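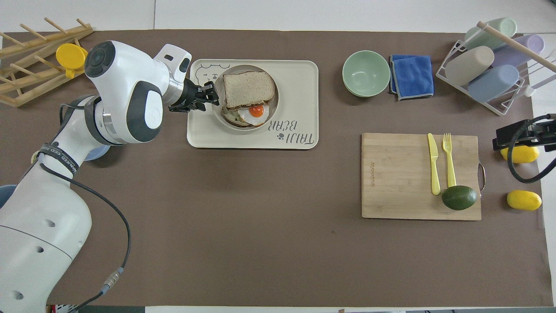 Figure 2. A fried egg sandwich on a round plate, the kind of meal entered in our diaries as "egg, bread, hot".

3.2 What people eat when they eat alone

We had gone into the study expecting the evening meal to carry most of the interest, and we had planned our interviews in Cencombe and Jilgate with that in mind. It was only when the first diaries came back that we saw how much of the week was taken up by small, plain meals eaten at odd hours, very often between two slices of bread. Of the 1000 diary entries we were able to use, 628 recorded a meal eaten alone, and 350 of those were sandwiches of one sort or another. Egg sandwiches such as the one in Figure 2 turned up in both towns and in every age group, and people wrote about them with a good deal more affection than we had thought to ask for.

The word "meal" gave us some trouble here. Several of our diarists in Jilgate left their sandwiches out altogether for the first few days and then, when we rang to see how they were getting on, told us they hadn't eaten lunch. A little gentle talk usually brought the sandwich to light. One retired bus driver explained that lunch was something you sat down to with a knife and fork, and that what he had at the kitchen counter was "just a bite to keep me going". We have kept his wording in mind ever since, and in the second round of diaries, which began in November, we changed the heading on each page from "Meals" to "Anything you ate". The pages filled up nicely after that.

Bread itself deserves a word. Households within walking distance of the Kurtuluş bakery in Cencombe tended to buy a loaf every other day and to finish it, whereas those who shopped once a week kept sliced bread in the freezer and took it out as it was wanted. Both habits suited people living on their own, and we would not like to say that one was better than the other — the freezer users were, if anything, a touch prouder of their system. Egg sandwiches were slightly more common among them, mostly in the evening, and several mentioned that a frozen slice goes straight into the toaster while the pan is warming.

We also asked 19 of the diarists to talk us through a sandwich they had made that week, from deciding on it to washing up. Nearly all of them began with somebody else: a mother who buttered right to the crusts, a husband who would not have a runny yolk in the house. We return to these conversations in Section 4, where they are set beside the longer interviews from Plustolach.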